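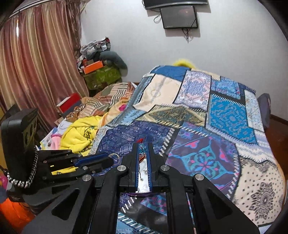
Looking after a patchwork bedspread

A bedspread made up of printed panels gets more wear than people expect. It is sat on, used as a place to fold washing and sort out drawers, and it usually stays on the bed all year. These tips cover everyday care, washing and storage.

Check what you have

Look for a care label first. If there isn't one, find out whether the panels are separate pieces sewn together or one cloth printed to look like patchwork. Turn back a corner and look at the underside. Seams on the back mean real piecing, and the weak points will be along those seams. A printed cloth has no seams to fail but the colour can wear off along the folds.

Test dark colours before the first wash. Wet a white cotton rag, press it on the darkest panel for a minute and look at it. Do the same with any strong pink, purple or turquoise. If colour comes off, wash the bedspread on its own in cold water and do not leave it to soak.

Washing

Shake it outdoors first. Crumbs, beads, hair grips and scraps of foil get caught in the folds and will end up in the filter.

A double bedspread needs a drum with some room in it. I have a 7 kg Lindix machine and a light bedspread goes in on its own, but a padded one does not wash properly and I take it to the launderette. Use a 30 degree wash, liquid detergent at half the usual amount, and a slow spin. Powder can leave white marks on black borders. No fabric softener.

Take it out as soon as the cycle ends. Dark panels left damp against pale ones are the usual cause of staining. If a pale panel has picked up colour, wash again straight away before it dries.

Drying

Dry over two lines so the weight is shared, with the printed side facing in. Strong sun fades lavender and blue quickly. In August I put ours out after four in the afternoon. Pull the edges straight while it is damp and it won't need ironing. If you do iron, work from the back.

Sorting small things on the bed

A large bed is a good surface for going through a craft box or a jewellery drawer, but a busy pattern hides things. Lay a plain pale sheet or a tray on top first. Keep beads, sequins and other small bits in clear packets with the tops closed, and stand the packets in a shallow box. A thin ring or a loose sequin on a floral panel can be missed until somebody lies on it.

When you finish, lift the sheet by its four corners and tip it over the tray. Then run your hand flat over the bedspread, top to bottom.

Small repairs

Mend an open seam before washing. Use 100 per cent cotton thread on cotton cloth, matched to the darker of the two panels, and start and finish a little way past the gap. For a pulled thread, ease it through to the back with a blunt needle. Don't cut it.

Storage

Fold it in thirds and refold along different lines every few months. A cotton pillowcase makes a good cover. Plastic bags trap damp. Put it away clean, as old marks turn yellow and are much harder to shift.

Rosário Henriques

Comments (3)

Dekker
Does the rag test work on old ones as well? Mine has been washed for years and I'd assumed it was safe.

Rosário Henriques
Yes, it's worth doing if you are changing detergent or going up in temperature.

Laren87
Washed mine with a navy towel. The cream panels are now grey. Two more washes got most of it out but not the corners.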